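4.2 Update regularity and content composition

Feeds were polled every 8 hours from November onward. For each poll we stored the HTTP status, the ETag and Last-Modified headers where the server sent them, and the full body of the response. A feed was counted as updated only if at least one item carried a GUID absent from all earlier polls. Changes to the channel title, the build date or the order of items were ignored. Of the feeds in the seed list, 211 returned valid RSS 2.0 or Atom throughout the collection period and form the working set used in the rest of this section.

Header information proved to be a weak guide to new content. Many servers, in particular those running the Fomeo publishing system, rewrite Last-Modified whenever a template is rebuilt, so a conditional request returns the full body even when no item has been added. Greco and Mancuso report the same effect for a smaller set of regional news channels. We therefore compare items directly and treat the headers as a cost measure only.

Items were matched in two passes. The first pass used the GUID. The second pass was applied to items without a GUID and used a hash of the link and the normalized title. Tracking parameters were removed from the link before hashing. The second pass caught most re-posted items but failed on channels that rewrite headlines after publication. For these the update rate is overstated, and they are marked in the released table.

Content composition was measured on the item body after markup removal. We recorded the number of words, the mean sentence length, the number of embedded images and the share of items whose body was cut to a summary. Images of 2 pixels or less on either side were treated as counters and dropped. The remaining images were assigned to the item in which they first occurred, and repeats in later items were not counted again.
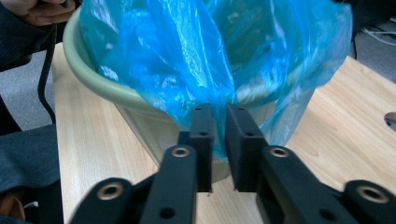 Vol. 8, No. 2

Figure 7. Black gripper fingers in front of a pale green wastebasket with a blue bag liner.

The ratio of images to words varied more between publishing systems than between subject areas. Channels produced with Kulstead attach a lead image to every item by default, and their ratio is high even for long articles. Channels on the Siltley platform carry images only where the author has placed them in the body. A comparison of subject areas that does not control for the publishing system will mostly recover this difference in defaults.

Readability was computed only for full-text items, as summaries tend to end in the middle of a sentence and distort the sentence count. The Thongsuk index was used with its standard weights. Scores were averaged by channel and then placed in the bands defined in Section 3. Inactive channels kept the score of their last stored items.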